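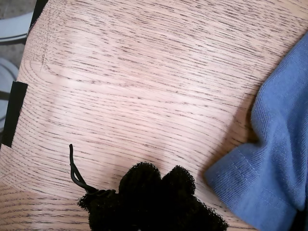 Household robots finish one chore in four without help, Wivurau trial finds

Machines can now wipe a table and put a cup on a shelf with fair reliability, but they still struggle with anything soft, according to results released by Wivurau, the home automation testing firm.

The company ran 1707 attempts at everyday tasks between spring and November, using two-armed machines from two suppliers, Pledent and Tarkar. The tasks were taken from ordinary homes and from the back rooms of small shops. They included folding towels and T-shirts, clearing a table, hanging up bath things, stacking shelves and packing a carrier bag.

An attempt counted as finished only if the machine did the whole job with no person stepping in. One in four met that standard. In a further 700 attempts the machine did part of the job and then stopped or needed a hand. The rest were abandoned.

"People ask us whether they can buy one of these to do the laundry, and the answer at the moment is no," said Merja Lindqvist, head of testing at Wivurau. "They can do some steps of the laundry. A step is useful to an engineer. It is less useful to somebody with a full basket and a bus to catch."

Hard objects with a fixed shape gave the best results. Mugs, tins and boxes were picked up and put down in the right place in most attempts, and both suppliers' machines coped when the objects were moved a short way from where they had been the time before.

Cloth was much harder. A crumpled knit towel or top has no set shape, and the machine has to find a corner or a hem before it can begin to fold. In many attempts it took hold of two layers at once, or picked up the middle of the cloth and made a new heap. The average time to fold a single towel, counting finished attempts only, was 189 seconds.

Mesh bath poufs were added to the list halfway through the trial, at the request of the shop staff who took part. The body of a pouf squashes when it is gripped and the cord is thin and lies flat. Lifting a pouf by its body was usually possible. Hanging it on a hook by its loop was finished only twice.

Table surfaces also made a difference. Strong wood grain and reflected light both led to mistakes in judging where a thin object ended and the table began, most often with cords and the edges of cloth. Wivurau will repeat part of the work on plain surfaces to measure the size of the effect.

The shop-floor tasks were carried out with Stępień, a family-run chain selling towels, bedding and bathroom goods, which gave over part of a stockroom for the trial. Melahat Eren, operations manager at Stępień, said the results would not change the company's staffing plans.

"Our people refold the display towels many times a day and they do it while talking to customers," she said. "What I would pay for now is something that moves closed boxes from the delivery cage to the right shelf overnight. From what we saw, that is fairly close. Tidying a mixed pile of stock is a good way off."

Wivurau did not rank the two suppliers against each other. Both were allowed to update their software during the trial, and both improved at clearing tables. Neither showed a clear improvement at folding.

The full results, with the rules used to judge each task, are available from Wivurau on request. A second round of tests will cover loading a washing machine, pairing socks and making a single bed. Suppliers wishing to take part can apply through the Wivurau test office, and household and retail partners are also being sought.

ENDS

Notes to editors

Wivurau tests automated equipment for use in homes and small businesses. It does not make or sell robots. Suppliers paid no fee to enter the trial.

Merja Lindqvist is available for interview. Requests to visit the test rooms should be sent to the Wivurau press desk.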